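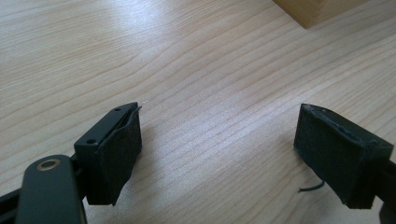
Who gets to write the rules for working safely and well with hand-held grippers?
The people who use them, and we are looking for 18 of them.

Call for participants: Virkent working draft, second round
Posted 20/07/2021 by the Kornance workshop, Prultorbridge

Virkent is a plain-language guide to good practice for anyone who records hand-guided tasks for robots to learn from. It covers the tools you hold, the table you work at, the breaks you take, and the notes you leave for the next person. The first round gave us a draft that people argued about in the best possible way (we received 526 comments, and we read every one, some of them twice and out loud). Now we want to take that draft off the page and try it at the bench, with people who will tell us where it gets in the way.

If you have ever picked up a gripper at the start of a shift and wondered whether the last person left it in good shape, you already know more than you think about what this guide should say. Please apply!

What you will do

You will join one of the small bench groups in Prultorbridge during August. Each group takes a chapter of the draft, works by it for a morning, and then sits down with a pencil and marks it up. The tasks themselves are simple tabletop tasks: pick up, set down, open, close, line up. We keep them simple on purpose so that your attention can stay on the rules.

The chapters going to the bench are:

Chapter 2, Before you start. Checking pads, screws, pivots and wires. Squeeze test. Clearing the table.
Chapter 3, Working. How close your fingers may come to the linkage, when to stop, what to do when you drop something.
Chapter 4, Rest. Breaks, grip strain, switching hands, saying you've had enough.
Chapter 6, Handing over. What gets written down and who reads it.

Chapter 5 (privacy and what may be recorded in other people's homes) is still with our reviewers and will have its own call later. Chapter 1 is definitions and, with apologies to Rosario, it will be discussed on paper only.

Nobody works at the bench for more than 30 minutes without a break. That comes from Chapter 4 of the draft, and it applies to us as well as to you. If your group thinks the limit should be shorter, write that down. Several comments from the first round said so, and a few said the opposite, and we would love to have better reasons on both sides before we settle it.

A taste of the draft

To give you a feel for the kind of sentence you will be marking up, here is part of Chapter 2 as it stands today:

2.1 Look at both gripping pads before every session. Run a fingertip along the top edge of each pad. If an edge lifts, press it down. If it lifts again, the pad is loose.
2.2 A loose pad is reported in the handover sheet before recording begins.
2.3 Check that any wire near the fingers is tied back or tucked in, so it can't catch on an object or enter the gap when the fingers close.
2.4 Open and close the gripper fully, five times, with nothing between the fingers. Listen for clicking at the pivots.
2.5 Look over the tabletop. Move anything that isn't part of the task out of reach. If the lamp throws a strong glare on the surface, turn the lamp or the table.
2.6 Start with the gripper open.

Short, isn't it? We worked hard to get it that short and it may still be too long. It may also be missing something obvious. In the first draft, 2.2 didn't exist at all, and the question of what to do with a loose pad was left to "good judgment," and that turned out to mean something different to everybody who read it.

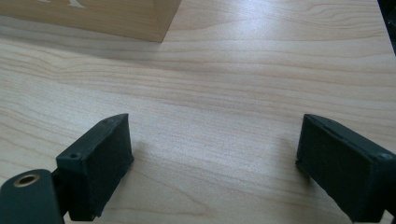 Dineo Radebe wrote to us that 2.2 still stops one step too early. Reporting a loose pad is fine, the letter went on, but the draft never says whether the person may go ahead and record with it, and someone new to the bench will always go ahead, out of politeness. Dineo would like the rule to say "stop and swap," with a spare set of pads kept at every table.

We think that is a strong point, and it will be the very first thing the Chapter 2 group looks at. There is a case on the other side too. Small sites may not have spare pads at hand, and a rule that can't be followed tends to get ignored along with the rules around it. Come and help us find the wording. Should there be a difference between a pad with a lifting corner and one that is hanging off? Who decides? Does the session note have to say which pad was changed? These are small questions, and we find them completely absorbing, and if you do too then you are exactly who we hope to hear from.

Who can apply

You should have used a hand-held gripper at least a few times, in any setting: a lab, a warehouse, a kitchen, a class, your own garage. You don't need an engineering background. You don't need to have commented in the first round, although people who did are very welcome back. You do need to be 18 or over and comfortable reading and talking about a short text in English.

We would especially like to hear from:

left-handed people (almost everything in Chapter 3 was drafted by right-handed people, and it shows)
people with small hands, or with hand or wrist pain, past or present
people who repair grippers, pads and linkages
people who have trained others at the bench
people who think we already have too many rules

That last group gave us some of the most useful comments in the first round. Chapter 6 went from nine pages to two thanks to them.

What you get

Each participant receives 400 dollars for the full set of sessions, paid after the last one. Local bus fare is covered. If you have to drop out partway, you are paid for the sessions you attended. Lunch is provided and there will be a proper one, so please list allergies on the form.

Your name will be printed in the second draft if you want it there, and left out if you don't. You will receive the marked-up text of your own chapter and our answer to each change your group proposed, including the ones we turn down.

The bench room is on the ground floor with step-free access. Tables can be raised and lowered, and you may sit or stand as you like. If you need something else in order to take part, tell us early and we will do our best to have it ready.

What we record

The gripper sessions are recorded from the gripper's own point of view, pointing at the table. The discussions afterward are written up by hand and are not taped. You can ask for any recording you made to be deleted up to the end of August and you don't have to say why.

How to apply

Fill in the short form on Yip, our sign-up page. It asks for your name, which chapters interest you, which mornings you could manage, and one rule you would add to any bench you have worked at. That last box matters most to us. One sentence is plenty. It can be tiny ("cut the tie ends short") or sweeping, and it doesn't have to be about safety.

If forms aren't your thing, write to Rosario Carbone at the Kornance workshop, or leave a note at the front desk. Rosario also answers questions about pay, dates and access, and will happily send you the whole draft on paper before you decide.

We will reply to everyone. If we have more applicants than places, we will choose for a mix of experience in each group, and the rest will be offered a seat in the written round, where you can comment on all the chapters from home.

Please bring reading glasses if you use them, and clothes with sleeves you can push up.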